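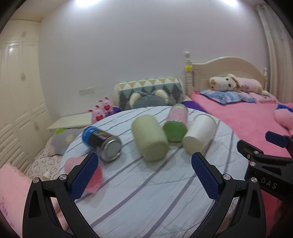 Brillberg to reissue the Clistholm tapes on vinyl in February

The long out of print Clistholm tapes are coming back. Brillberg, the small label that has been putting out drone and ambient records from its storefront in Dow for years now, said Tuesday it will press all 3 of the original cassettes to vinyl, with a digital version the same day. First time any of this has been on anything but tape.

Pressing is limited to 1,000 copies. No word on a second run.

For anyone who missed them, which is most people, Clistholm was a duo. Two synths, a reel-to-reel, a church organ they had the use of on weeknights. They made three cassettes, sold them by mail and at a handful of shows, and then stopped. No farewell, no final gig. The tapes went around as dubs of dubs after that, and a lot of fans have only ever heard them under a thick layer of hiss. Copies of the first one in decent shape go for silly money when they turn up at all.

The label says it worked from the masters, which had been sitting in a closet in one of the members' homes. Two of the three were in good condition. The third had to be baked before it would play, and there is a dropout on side two that could not be fixed. It has been left in. Probably the right call — anyone who knows the piece from the old dubs knows that dropout anyway.

What's on it

The set runs 81 minutes over two LPs. The first tape is the quiet one, long organ chords that shift so slowly you lose track of when they changed. Side one of it is a single piece. The second tape is the one people talk about, with the sequencer running under everything and a bass note that comes in near the halfway point and stays put until the end. The third is rougher. Shorter tracks, some field recordings, trains mostly, and one piece that is close to being a song, with humming on it.

Running order has been changed slightly so nothing gets cut in half by a side break. Purists may grumble. The digital version keeps the order from the cassettes.

There's also one unreleased track, thirty minutes of it trimmed down to nine for the vinyl and given in full on the download. It was recorded at the same sessions as tape two and sounds like it, same bass patch, same slow fade up. Brillberg put a short clip on its site Tuesday morning. From the clip its hard to say if it's a lost gem or just a warm-up, but the organ sound is lovely.

Sound and packaging

Mastering was done at Pavard, the same studio that handled the label's last several ambient reissues. Those were quiet pressings with plenty of room at the low end, so hopes are high. The label says noise reduction was kept light. Some hiss remains, mostly on the third tape.

The sleeve uses the photocopied art from the first cassette, blown up, and there's an eight page booklet with the original mail-order flyers and the gear list. Liner notes are by the duo themselves, unsigned, as they never put their names on the tapes either. No colored vinyl. Black only.

Live plans

None to speak of. The duo will not be playing, the label was clear on that. There will be a listening night at the store in Dow the week of release, doors at 7, both records played start to finish with a break to flip and get some air. Room holds 30, first come. Free, bring a cushion, the chairs there are not great.

A second listening night at Pavard is being talked about but has not been confirmed. We'll add the details if it is.

Ordering

Preorders open at noon on Tuesday next week through the Brillberg site, one copy per person for the first day. A small number will be held back for the store and for the shops that usually carry the label. People on the mailing list get in an hour early, so sign up before then if you want a decent shot. Overseas orders go out from a seperate warehouse and may land a few days after the release.

Digital preorders open at the same time, no limit obviously. The unreleased track downloads right away, the rest on release day.

The label would not say what's next, only that there are more boxes in the closet — live recordings for the most part, and not all of them labeled.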